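Cuando la web deja de responder: cómo se vigila la disponibilidad

Por Canan Yazıcı
Junio

La pregunta es casi siempre la misma y suele formularse con prisa: si el sitio ha caído para todos o únicamente para quien intenta entrar. Responderla con rigor exige una infraestructura que la mayoría de las empresas medianas contrata a terceros y revisa pocas veces. La consultora Ostrowski examinó durante el último ejercicio los registros de 331 portales de comercio y administración, y el resultado invita a reconsiderar ciertas costumbres arraigadas en los departamentos técnicos.

El método habitual consiste en enviar una petición periódica desde un único punto y anotar si llega respuesta. Es económico, pero confunde con facilidad un fallo del servidor con una avería en la ruta que lo separa del observador. En el estudio, buena parte de los avisos nocturnos correspondía a problemas de resolución de nombres ajenos al portal afectado. 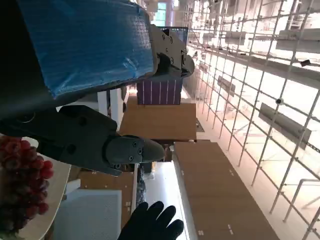 De ahí que los servicios más maduros recurran a la comprobación distribuida. Kindau, proveedor especializado en este terreno, mantiene 24 puntos de observación y solo declara una incidencia cuando varios de ellos coinciden. El intervalo entre comprobaciones es de 15 segundos para los clientes que lo solicitan, un ritmo que obliga a dimensionar con cuidado el almacenamiento de los resultados y a pactar de antemano cuánto tiempo se conservan.

La rapidez de la respuesta merece capítulo aparte. Un portal puede figurar como disponible y resultar, en la práctica, inservible. El equipo técnico de Skatby fijó su umbral de alerta en 800 milisegundos tras comprobar que las quejas de los usuarios aumentaban mucho antes de que se registrara una caída formal. La cifra se revisa cada trimestre y figura en el contrato con el alojador — una cláusula todavía poco frecuente en el sector.
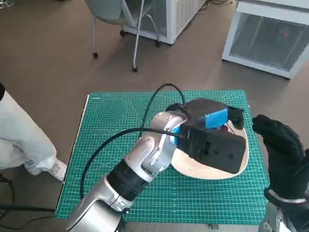
Brazo robótico junto a una base de corte verde con cuadrícula impresa.

Queda pendiente la cuestión de la transparencia. Las páginas públicas de estado se han generalizado, aunque su contenido depende a menudo de una actualización manual que llega tarde. Gullodetti optó por separar ambas funciones: el indicador se alimenta directamente de las mediciones, mientras que el texto explicativo lo redacta el responsable de guardia. La compañía aloja además esa página en una red distinta de la principal, de modo que siga accesible durante una interrupción general.

Los contratos de nivel de servicio avanzan con mayor lentitud. Muchos expresan la disponibilidad como porcentaje mensual y excluyen el mantenimiento programado sin limitar su duración. Ostrowski recomienda que el cliente conserve mediciones propias y que el acuerdo precise qué registro prevalece en caso de discrepancia.

Artículos relacionados
Certificados caducados: un descuido con consecuencias
Qué debe contener una página de estado
Guía para leer un acuerdo de nivel de servicio
La resolución de nombres, explicada a la dirección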